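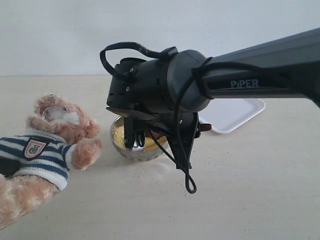 Jenbridge Scoop: grain scooping demos with a soft bystander

README, last touched in March

Hi, and thanks for downloading this! I put Jenbridge Scoop together because I wanted to answer one fairly small question about imitation learning, and then the data turned out nice enough that it seemed silly to leave it on a lab drive. So this file is part data card, part write-up of what I found, and part me telling you where the rough spots are before you trip over them.

The question

If you train a policy on a table that always has the same big, colorful, useless thing on it, does the policy learn to lean on that thing? We all sort of assume yes. I wanted a number. My useless thing is a teddy bear in a striped sweater. The task has nothing to do with the bear. The arm picks up a spoon, takes a scoop of grain from a steel bowl, and drops it on a white tray. I call the bear "the bystander" in the code, so if you see bystander_pose in the metadata, that's the bear.

What's in the download

There are 500 teleoperated episodes, all on one PiPER arm with a two-finger gripper. Each episode has the color video, joint positions, gripper opening, the operator's commands, and a little metadata file. The folders are:

train: the episodes I trained on, all with the bear lying on the left side of the table
bystander_out: 80 episodes with no bear at all
bystander_moved: 35 episodes with the bear somewhere else (sitting up at the back, face down, over on the right, you get the idea)
tools: the loader, the replay script, and the plotting code

The two bystander folders are part of the 500, they're not extra. I've had that question more than once, so there it is up front. Please don't train on them if you want to compare with my results.

The setup

The table is pale and the wall behind it is plain, so the bear is by far the loudest thing in view. I did that on purpose. The bowl is stainless steel, and it's a pain for vision because the rim reflects whatever is going on above it. The tray is white on a nearly white table, which makes it a pain in a totally different way. If your model can find that tray edge under soft light, good for you! Mine took a while.

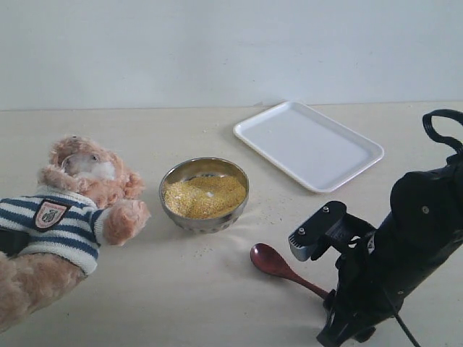
The bear, the grain bowl, the tray and the spoon, with the arm at the right.

I didn't brush off the table between episodes. Spilled grain builds up over a session and then gets cleaned up whenever I got tired of hearing it crunch, so you'll see clean tables and messy tables in no special order. There's a field called table_swept that tells you which episodes came right after a cleanup. I like having the mess in there. A policy that falls apart over a few stray grains isn't one I want to run.

How an episode goes

The operator starts from a parked pose, comes over to the spoon, closes on the handle, swings to the bowl, dips, lifts, carries, and tips over the tray. Then the arm lets go of the spoon and parks again. I left in the episodes where the first grab was bad and the operator went back for a second try. They're tagged regrasp. I did take out the ones where the spoon left the table completely, which, yes, happened.

One thing about the dip: the operators had different habits. One of us goes almost straight down, and the other drags toward the near rim. I kept both and marked them dip_style a and b. If your policy seems to average the two and plow into the side of the bowl, try training on one style first. That was my first bug that wasn't a bug, and it ate most of a week.

What I found

I trained two policies with the same network and the same number of steps. The first one got plain images. The second one got images from a trick I've been calling Zusow masking, after the old project folder I wrote it in. The idea is very simple. During training you pick a patch of the image that hardly moves over the whole episode, and you swap it with the same patch from a different episode, or with plain table color. You do this at random, and you never touch a region the gripper passes through. No labels, no segmentation model, just a motion map you compute once per episode.

With the bear in its usual spot, both policies did fine, and I couldn't tell them apart by watching. With the bear gone, the plain policy got noticeably worse, mostly on the approach. It would come in toward the bowl, hover a bit off center, and dither. The masked policy was a little slower than before but mostly got there.

The moved bear was the fun part. I expected the plain policy to chase the bear, like aim for wherever the paw was. It didn't really do that. It just got hesitant everywhere, even at the spoon, which is nowhere near the bear's usual spot. So my mental picture of "it uses the paw as a landmark" was too cute. My best guess now is that the whole image looks unfamiliar to the encoder and everything downstream goes soft. I haven't proved that, and I'd love for somebody to poke at it.

Full per-episode results are in results.csv, including the failures. Please look at those before quoting me. The moved set is small, and I wouldn't hang a big claim on it.

What didn't work

Cropping the bear out. It helps, but then you're hand-tuning a crop for every table, and the whole point was to not do that.

Blurring the background. The tray vanished. I should've seen that coming.

Masking too much. Past a certain patch size the policy starts ignoring the tray too, because the tray also never moves. There's a setting called keep_goal that protects it, and I'll admit that it's a bit of a cheat, since you have to tell it where the tray is. A cleaner fix is on my list.

Getting it running

Unzip everything into one folder and run tools/check.py first. It makes sure that the videos and the joint logs line up. Then tools/replay.py takes an episode number and plays it back with the joint curves next to the video. The loader needs Python 3 and not much else. I ported the training code to the Nakajima trainer that our group uses, but the data doesn't depend on it, and the plain loader gives you ordinary arrays.

Things that will bite you

In 11 episodes the gripper log starts a moment late. They're listed in known_issues.txt. I pad them with the first good value, and you can turn that off.

The cable on the arm moves around. It loops up over the wrist and sometimes shows up where you don't expect it, so motion maps pick it up. That's fine for the masking but annoying if you want a clean arm outline.

There's no force data. People ask because of the grain, and I get it, I'd like some too.

There's also no weight for how much grain landed on the tray. Success is judged by eye from the video: grain on the tray, spoon released, done. A second person scored a chunk of them, and where we disagreed I wrote down both answers.

Please don't use it for

Anything about food handling or safety around people. It's one arm, one table, one kind of task, and a stuffed animal is a terrible stand-in for a person. The bear can't move or complain, and a policy that works next to it tells you very little about a kitchen.

License and credit

Use it for research, change it, share it, just keep this README with it and mention Jenbridge Scoop if you publish. If you find a mislabeled episode, send me the episode number and what you think it should say. The next version will add episodes from our Ostau room, which has a darker table and much worse lighting, and I'm already a bit scared of what the masking will do with it. The folder layout will stay the same, so your loader shouldn't break.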